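Steso Home Help – Tables, worktops & surfaces

Candles on a butcher block type table – wax, black marks and how do I stop it looking a mess

Posted by tablecloth_never
October 18, 2023

Hi all, quick one hopefully, on my lunch so excuse typing. We've got a light wooden table, the butcher block sort, long strips of wood all running the same way, pale beige with some honey coloured bits. Came from Uysal in January, second hand basically, no paperwork. No idea if it's oiled or varnished. Seller said "treated", whatever that means.

Want to keep candles out on it. Not a cloth person (see username). Mix of tin ones and some black candlesticks on round bases. Questions really –

1. is it ok to burn a tin candle straight on the wood or will it mark
2. got wax on it already, small blob, edge of a strip. Scraped at it with a thumbnail and gave up
3. will the black bases leave black marks if I slide them

Also the shine drives me mad, every overhead light shows up in it as a long streak. Can that be toned down without sanding the lot?

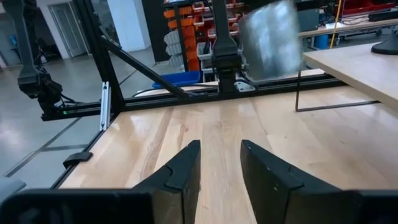
Bare table, lights on. Glossy bits follow the grain.

Have tried: warm water (nothing), washing up liquid (nothing, slightly cloudy after, went off). Have NOT tried the iron and brown paper thing as I'm scared of it. My sister did it on hers and got a white patch the shape of the iron, the actual point and everything.

Don't want to spend much. There's a tin of Zistton wax in the cupboard but it's old and I dont know if it goes over varnish.

Thanks in advance

Reply from grainwise
Marked helpful by 14 people

Right, first thing is find out what finish you have, everything else hangs off that. Drop of water somewhere out of the way, underside edge is good. Leave it 9 minutes or so it doesn't matter exactly. Water sits up in a bead and wipes off with nothing left – varnish or lacquer. Wood goes darker underneath – oil, or an oil that's worn out.

Going by the reflections I'd bet varnish. Oiled tops can look shiny but it's a softer sort of shine. I wouldn't swear to it off a photo though, do the drop.

Wax blob. Ice cube in a sandwich bag, hold it on the blob until the wax goes brittle, then an old bank card held nearly flat. Go along the strip, not across. Bit of greasy shadow left is normal. If it's varnish, tiny bit of white spirit on a cotton cloth, wipe, then damp cloth, then dry. Try it on the underside first. If it's oiled skip the white spirit, use warm soapy cloth well wrung out and re-oil that patch.

Leave the iron alone. White patch like your sister's is moisture and heat getting under the finish, happens loads.

Tins directly on wood, no. The bottom gets properly hot once the wax is melted all the way down, especially the last bit. Wide shallow ones are worst for it as there's not much wax between flame and metal. Tile, saucer, slate coaster, anything, and something with feet is better still so air gets under. Stop burning when there's a thin layer of wax left, the label normally tells you how much.

And if any of the tins have printed paper lying on top of the wax, take it out before you light them. You'd think that was obvious but I've seen one lit with it still in.
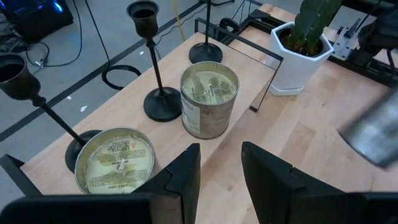 Sliding. Lift, don't slide. Painted metal can leave a grey or black scuff on pale wood, usually comes off with a pencil rubber (white sort). Felt pads on anything with a round base – cut the felt a bit smaller than the base and you won't see it. I buy the sheets and cut my own, the ready made circles are never the right size. Check them every so often, grit gets stuck in felt and then it's sandpaper.

The shine – if it IS varnish you can knock it back with a very fine grey abrasive pad, long light strokes with the grain, wipe the dust, done. Do the whole top though or you get a dull patch, looks awful. If it's a big table that's an afternoon. Or change the bulbs, frosted ones, might be enough and costs a lot less bother.

Old Zistton tin, don't know that one. Most waxes will go over varnish but they won't soak in, so thin coat and buff it hard or it stays smeary. If it smells off or has gone lumpy, bin it.

Reply from moth_and_kettle

just use a tray. honestly. everything on one tray, wax goes on the tray, lift the tray to wipe. mine is from the Millarholm market, 4 quid, dents in it, dont care

put the tall ones at the back and the tins in front so your not reaching over a flame. and if theres a plant in with them move it right away before you light anything, leaves dry out and droop further than you think

never bothered finding out what my table was finished with. its fine

Reply from harbourside_b

Agree with most of grainwise but careful with white spirit if the drop test comes out in between, mine did. Beaded for a bit then went dark at one corner. Varnish had worn through where people sit. I used it anyway and got a pale ring that took 2 coats of oil to hide and you can still find it if you know.

For the black candlesticks, also turn them over and look before you do felt. Some have got a rough edge where the paint has pooled. Quick rub with fine paper, then felt.

Cloudy after washing up liquid is probably just soap left on. Clean damp cloth, dry it straight away. Mine went back to normal.

tablecloth_never again

Ta everyone. Did the drop under the edge, beads up, no dark mark. So varnish. Ice worked on the blob, came off in two bits, faint shadow left which I'll do tonight if we've got any white spirit. Felt on the shopping list. Not doing the abrasive pad till I've tried different bulbs. Will look for a tray as well but it'd have to be a long one, the candlesticks take up more room than you'd think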